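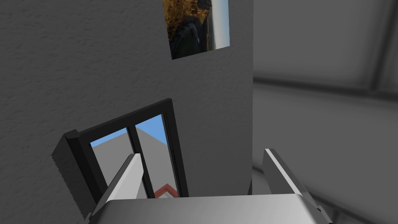

Notebook / Sim data collection / Viltitz room

Friday, June 13, 2025

Started sorting the Viltitz episodes before they go into the Brunet training set. Target is 3,000 demonstrations. We have 2,000 on disk, of which 359 are flagged for review by the Sivard filter. Going through the flagged ones by hand, wrist views first.

The wall with the window and the landscape picture fills most of the wrist view in a lot of these. Gripper open, fingers apart, nothing between them. The encoder gets strong features from the window frame and mullion, and I want to know how much the policy leans on them. Loïc thinks very little. I would like an ablation before agreeing.
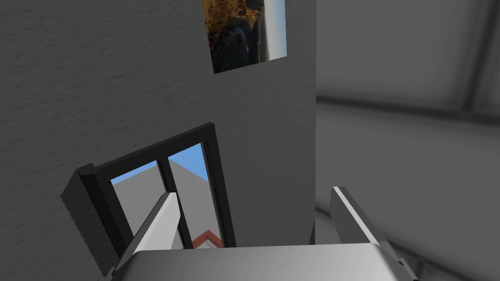
Consecutive samples are also close to duplicates when the arm hardly moves. Dorian's dedupe pass compares joint states only, threshold unchanged since January. Proposed adding an image distance term. He will try it on one shard and report back.

Wrist views that point up at the sky are a separate problem. Mostly gripper housing and purple-gray background, no furniture, no tabletop. Fingers are still visible at the bottom, so the filter passes them. Smeared texture between the fingers too; Ysaline to check the material settings.
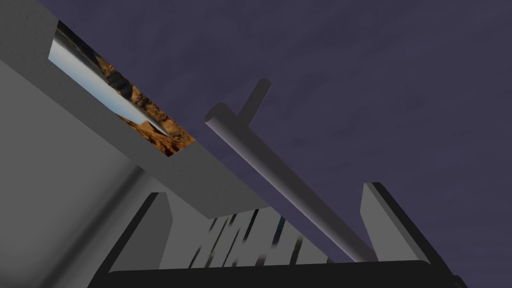
Decisions

Keep sky views if the other cameras have the workspace. Drop otherwise.
Tag near-static segments, do not delete yet.
Drawer episodes get a hand-checked label for start state. The wide view is good enough for this.
Seed 7 held out for evaluation.
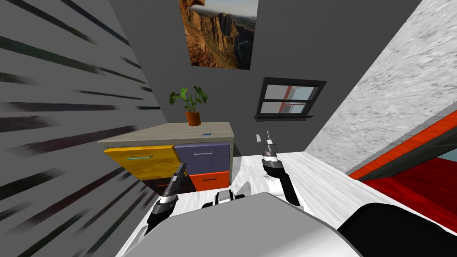
Wide view, both arms, cabinet with the yellow drawer at an angle.

Wall streaks on the left also need a look. Évan has the renderer config. Re-export after he signs off.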